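Print this item | E-mail to a colleague

Dirnudholm Comics Library Opens Submissions for Small Press Collection

29 October 2024

The Dirnudholm Comics Library is now accepting submissions to its Small Press Collection from writers, artists and publishers working in print. The collection was established in August with a gift of 700 minicomics and self-published titles from the Lindqvist estate, and the Library intends to add up to 200 new works in its first year.

Submissions may be in any genre. Each work must be complete in itself or form a numbered part of a series, and must run to no fewer than 30 pages, covers included. Creators are asked to send two copies — one for the reading room and one for storage — together with a signed deposit form.

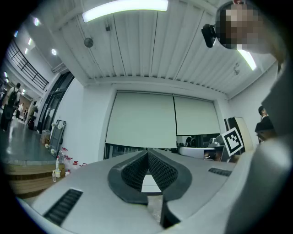 Fluorescent lighting and ribbed ceiling panels in a white-walled room.

Works already issued by a distributor are eligible, provided that the creator retains the rights. Titles from the Takitz and Flutbridge imprints have been received under a separate agreement and need not be submitted again by individual contributors. Webcomics will be considered only where a printed edition exists.

Selections will be made by Rajitha Gamage, Curator of Sequential Art, and entered in the public catalog within 3 months of receipt. Creators will be notified by letter in either case. Copies that are not selected can be returned if a stamped envelope is enclosed.

Deposit forms are available at the reading room desk or by mail on request.

Print this item | E-mail to a colleague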